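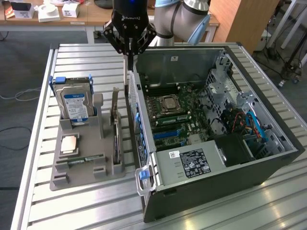 Student Projects in Work and Technology, Issue 15, p. 20

Who Does the Boring Part Now? A Placement Report on Robot Disassembly at Clullau

Mwende Mutiso and Jabari Kombo
Project adviser: Adhiambo Simiyu

1. What we were told

Clullau takes in used office computers, strips them, and sells the working parts. The company has bought one robot arm and set it up as a trial cell next to the manual benches. The slide deck we got on our first morning said the arm would "free technicians for higher-value work." We spent our placement trying to find out what that work was and whether anyone was doing it. We can report on the first part only a little and on the second part hardly at all.

2. The job

A desktop tower is laid on its side with the panel off, and the parts worth selling come out: memory, processor, hard drive, cards. At the trial cell the tower lies on a slatted aluminum table, and a gray 3D-printed fixture on its left holds parts. The drive stands upright in its caddy, the processor sits in a square recess, and the memory module goes lengthwise in a slot. The arm has a Robotiq two-finger gripper. The fixture was drawn by Oduor Mugo, a technician with long experience on the manual benches, and he was not given extra time to do it.

We bring this up early for a reason. The supplier, Unton, describes the cell as a finished product. A good share of what makes it usable was worked out by the person it is supposed to relieve.

3. What we did

We kept a log of 461 towers over the placement, both manual and at the cell, and wrote down every time a person had to step in. We also interviewed four technicians and the floor lead, Neema Ndung'u. The log was kept by hand and we missed some entries when both of us were in interviews. We have not tried to correct for this.

4. What changed for the technicians

Before the trial, a technician took a tower from start to finish. With the cell, somebody has to clear the cables away from the parts, load the case the right way around, watch, and finish whatever the arm gives up on. Loading and watching used to be nobody's job title. Now they are most of a shift for one person.

Everyone we interviewed agreed that their wrists hurt less. We want to be fair about that, because it matters, and our first draft skipped it. Mr. Mugo said he goes home less sore and more tired, and when we asked him to explain he said that waiting for a stop was worse than working. Two others said much the same. The fourth liked the cell and wanted to learn to program it. She had asked about training and had been told it was being looked at.

Of the towers in our log, 200 went through the cell. A person stepped in on well over half of them. The usual causes were a cable lying across the memory slots or a case model the program had not been set up for. Office machines arrive in whatever mix the customer had, so the second cause is not going away soon. Unton's answer was that customers should sort by model first – which means a person sorting.

5. Who counts the time

Clullau tracks the cell with a program called Fustix. It records how long the arm runs and how many parts it places. It does not record the loading, the cable work or the stops that a technician clears in under a minute. On the weekly sheet the cell looks good, and the manual benches look slow by comparison, partly because they get the towers the cell could not finish.

We raised this with Ms. Ndung'u. She knew. She had asked for a field for human time and had been told the next version might have one. In October the bench targets went up by one tower per shift, and the sheet was given as the basis. We think this was a mistake and said so in our presentation.

6. Limits

One site, one cell, one short placement. We planned to compare with Shirima, a smaller recycler that decided against buying an arm, but the visit was canceled and we only had a phone call. We also cannot say what the cell will be like in two years. It may be much better. The claims we were asked to look at, though, were made about the present.

7. Recommendations

– Log human time at the cell, on paper if Fustix cannot do it.
– Put the October target back until that log exists.
– Rotate the watching job within a shift.
– Pay for fixture design as design work.
– Give the technician who asked for training a date.

The interview questions are in Appendix A, and the blank log sheet is in Appendix B. The completed sheets stay with Clullau at the company's request.

We use cookies to remember your settings and to see which pages are read. Accept all | Manage choices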